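Section 4. Getting the counter ready, and keeping it safe while the arm works

Welcome back! If you have come straight from Section 3, your Zosska arm is bolted down and has passed its power check, so you can leave it parked while you work through the counter. Please do read the steps in order, even if you have set up a dozen kitchens before.

1. Put the arm in Hold and turn the key to Manual. Keep the key with you (a pocket is fine, the counter is not).

2. Decide what belongs in the work area for this task, and move everything else back toward the wall or off the counter altogether.

3. Look over anything that heats. Toasters, ovens and cooktops should be switched off at the appliance for the whole of set-up.

4. Fold towels and lay them well to the side, clear of slots and burners.

5. Leave drawers and doors the way the task sheet wants them at the start, open or shut, and write it down on the sheet. 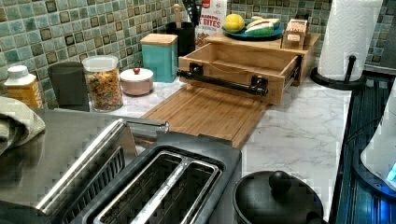 Figure 4-1. Counter with the organizer drawer open and the cutting board in front of it.

Note: Small packets and jars can share a counter with the arm quite happily, provided you have listed them on the sheet.

6. Set the speed limit to 400 for the first run. You can raise it later, once you've watched a full cycle from start to finish.

7. Follow the cable with your eyes from the wrist back to the base, and make sure it has slack at full reach.

CAUTION: Never reach under the wrist while the arm is powered, even if it is holding still and even if you only want to straighten a plate. Press Stop first, wait 2 seconds, and then go in. If you see code 2959, leave the arm stopped and turn to page 144.

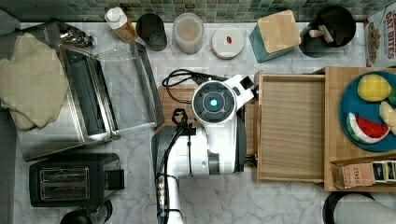 Bernardo Loureiro wrote to us from the Flitthorpe kitchen that he would go further than step 3 and pull the plugs on the heating appliances too, as his crew got into the habit in April and it costs them hardly any time. We think that's a lovely habit, and you are very welcome to adopt it.

8. Turn the key back to Auto, step behind your floor line, and press Start.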